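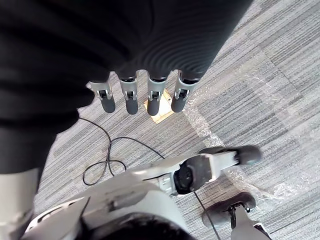 In July I walked the old canal from Brokemberg to Duvach. Several people asked me to write how it was, so I will put everything in one thread. It is long, please mute me if you don't like walking.

The numbers first. The whole path is 87 kilometers and I did it in 4 days. I am not a sporty person. I work sitting down and before this my longest walk in one day was maybe half of the first stage.

The canal was dug to bring timber and salt down to the river. No boats with goods go on it today. There are some rowing boats near Greenberg and many, many ducks. The towpath where the horses walked is still there almost the full length, and this is the path you walk on.

The thing I like the most in a canal walk: it is flat. You start at 400 meters above the sea and you come down so slowly that you feel it only at the locks. My knees are very grateful to the engineers.

Day one, Brokemberg to the second aqueduct. I left at 6:30 in the morning and the bakery by the station was already open. Buy your bread there. The next shop is at the end of the afternoon, and it closes for lunch at a time that I could not understand even after reading the sign twice.

The first hour is not beautiful, I must say it. You walk behind warehouses and a car wash. Then there is a low railway bridge, you bend your head a little, and on the other side there are poplars and cows.

I had read that the path is "well marked." It is well marked if you come from Duvach. If you come from Brokemberg, the signs are painted on the other side of the posts. For the first day I was turning around every time I saw a post, like a person who thinks somebody is following her.

It matters only in two places, where the path changes to the other bank. The first is at the brick pumping house. Cross BEFORE the house. I crossed after it and had to go through nettles in short trousers.

Sorry, pants. Short pants. Shorts! I learned English from British books and I try to correct myself.

I slept the first night in a former lock keeper's house. They have three rooms and the toilet is outside in a separate small building. Breakfast was eggs, a plum jam and very strong tea. You have to call them by telephone, they don't answer emails. I know this because I wrote four.

About the locks. I thought they would be all the same and they are not. The old ones have wooden gates with a walkway on top, and the newer ones were filled with concrete when the boats stopped. At the filled ones the water falls over a step and makes a noise which you can hear from far. I started to use it to know how much remained until my next rest.

Day two was the longest. In my plan it was a normal day, because I measured it on the screen with a straight line and forgot that the canal follows the hill. A canal has to stay level, so it makes big curves around every small valley. You see a church tower on your left, you walk for one hour, and the church tower is on your left.

I was a little bit angry at this church. Then I sat down under an alder tree and ate all the cheese that was for the evening, and after it the church was okay.

Food, since many people ask. I carried bread, hard cheese, dried apricots and a bag of salted nuts. The nuts were the best idea. The chocolate was a bad idea in July and I had to wash the inside of the bag in a fountain.

Water: there are fountains in all the villages, but between the villages there is nothing. Please don't drink the canal. I carried two bottles and on the second day this was not enough. A woman who was watering her beans filled them for me over the fence. She asked where I was going and when I said Duvach she said "But there is a bus."

There is a bus. I want to be fair with the bus. It goes two times in a day, it stops in Drundeo and Greenberg, and if your feet are bad you can skip a piece without any shame.

My feet were bad on the evening of day two. I had new socks. I had walked my shoes for months before, everybody tells you to do that, but I bought the socks the week before and they had a thick seam over the small toe. Such a small thing. So walk also your socks before.

Drundeo is the place where I would stay longer next time. It has 2,000 inhabitants and two bakeries, and the people are divided between them, you can feel it. I went to one in the evening and to the other in the morning. The poppy seed roll is better in the one near the bridge. The bread is better in the other one.

In Drundeo there is also a small museum of the canal, in one room behind the library. You ask for the key at the library desk. It has old toll books where every boat was written with its load and the price. The handwriting is so beautiful that I spent more time on it than on the models of the boats.

One line I copied in my notebook, in my own translation: "Passed without paying, promised to pay returning." On the next pages I was looking for the same boat coming back. I did not find it, but I had only an hour and I don't read the old letters fast.

Day three, Drundeo to Greenberg. Rain from the beginning. Not a strong rain, the thin type that doesn't look serious and goes into everything. I met only one person before noon, a fisherman under a green umbrella. We nodded to each other with great respect.

I have to say something about walking in the rain alone. For the first hour I was making a list in my head of all the things I could be doing at home. In the second hour the list was finished and I didn't have any other thoughts. I looked at the water and at the circles on the water. I don't have many hours like this one in a normal year.

Practical again. Between Drundeo and Greenberg the path is clay, and clay with rain is soap. I fell once, slowly, on my behind. If the forecast is bad, take the small road on the right bank from the third bridge. It is asphalt and there are almost no cars, and it comes back to the canal at the sawmill.

A walking stick would help here. I had decided against a stick for reasons of vanity.

The tunnel! I forgot the tunnel. Before Greenberg the canal goes through the hill and the towpath goes with it. There is a handrail and you need a lamp. The phone lamp is enough, but keep your hand on the rail and the phone on a string. It is cold inside even in summer, and drops are falling on your neck.

If you don't like closed places, there is a path over the top. It is the way the horses went, while the men pushed the boat through the tunnel with their feet against the wall. I read this on the board at the entrance and I thought about their legs the whole way through.

Greenberg is bigger and has everything: pharmacy, supermarket, a shoe repair, a swimming pool. I bought plasters and old-fashioned thin cotton socks. Band-Aids, I mean, not plasters. The lady in the pharmacy looked at my toe and gave me also a cream that I did not ask for, and it was the right cream.

I slept in a guesthouse above a restaurant. It had a drying room in the basement with a heater, and all the walkers and cyclists hang their things there together. In the morning you have to find your own socks between the socks of the others. Mine were the newest ones and still I took a wrong one first.

Day four was sunny and short and I walked it very slowly on purpose. After Greenberg the valley opens and there are orchards on both sides, mostly cherry. Some farms sell by the path from a table with a tin box for the money. Bring coins. I had only a big note and so I walked past three tables of cherries, suffering. At the fourth a boy ran inside to his grandmother for the change.

The last locks are a staircase, one after the other, down to the river. It is the famous part that you see on the postcards, and many families come there by car. After three quiet days I found it very loud. I sat a bit higher, by the empty basin, and finished my cherries before going down.

Duvach itself — I don't know what to say about it. It has a nice riverside and a square with expensive ice cream. I think I was not in the right condition to see a town. I remember the ice cream (lemon) and the bench.

The train back to Brokemberg follows the same valley. From the window I was trying to recognize my places: the orchards, the hill of the tunnel, the church with all its curves. Then came the poplars, and the low bridge, this time from above.

Some questions from the replies, I answer them here together.

Is it safe alone? I felt safe the whole time. The phone has no signal for a part of day two, so tell somebody which evening you will call.

Can you do it with a dog? I saw several dogs. The lock keeper's house does not take them, the guesthouse in Greenberg does. The walkways on the old gates have gaps, so a small dog you have to carry.

By bicycle? Yes, but not in the tunnel, there you have to push. And please use your bell. The duck families are sitting on the path in the sun and they don't move until the last moment.

How heavy was your bag? Too heavy. I carried a novel for 4 days and read six pages of it. Leave at home the book, the second sweater and the "nice shoes for the evening." Take the nuts, the lamp, the coins, one more bottle.

Which map? The paper one from the station kiosk in Brokemberg. It is old and it still shows a ferry that doesn't exist, but all the bridges are correct and the fountains are marked with small blue drops.

I will add the phone number of the lock keeper's house when I find my notebook. I think it is in the pocket of the rain jacket.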